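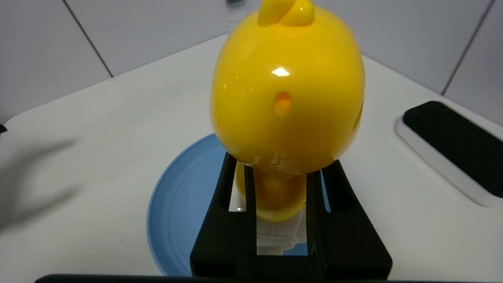 The yellow duck up close, shiny head and all.

I've had the Galang rolling duck in my little shop since November, and I still can't walk past it without giving it a poke. The head is big, round and very, very yellow, with a small orange spot and a molded tuft on top (my favorite part!). It sells for 347 pesos, or 2,088 for a box if you're stocking a playroom.
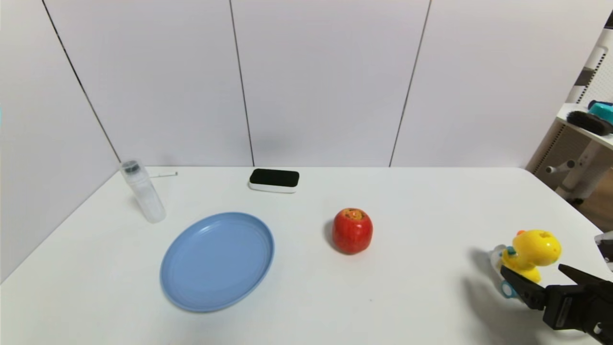
I like it best as part of a pretend-lunch set, so you can also add the light blue plate from Cornero. It has a raised rim with fine ridges running round it, and it's a good size for one red apple and a handful of crackers. The plate is 170 on its own – and no, the apple isn't included, sorry!

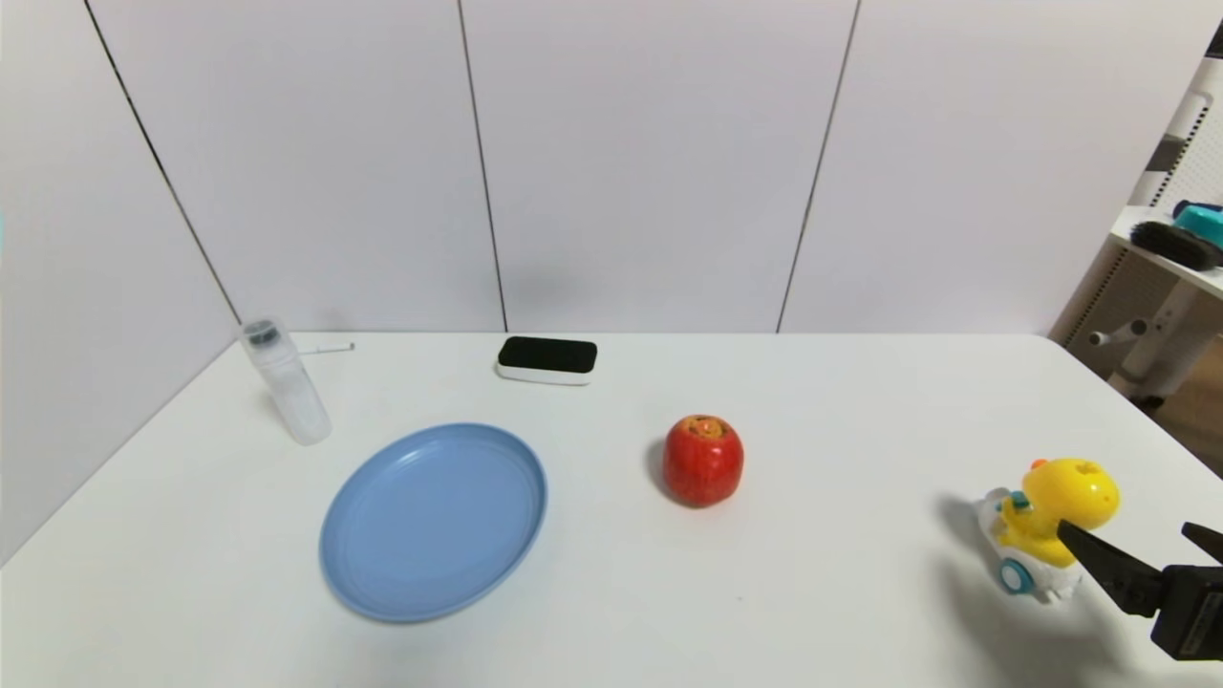

Orders go out from the Clernell store every Tuesday, and I wrap each duck in 2 layers of tissue before it goes in the box. Want the duck and the plate together? Put a note on your order and I'll pack them side by side. Wipe the duck with a soft cloth, and please don't put it in the dishwasher.

Related items
Flirkmont stacking cups
Cornero light blue plate
Galang bath boat

Last updated: 27/12/2019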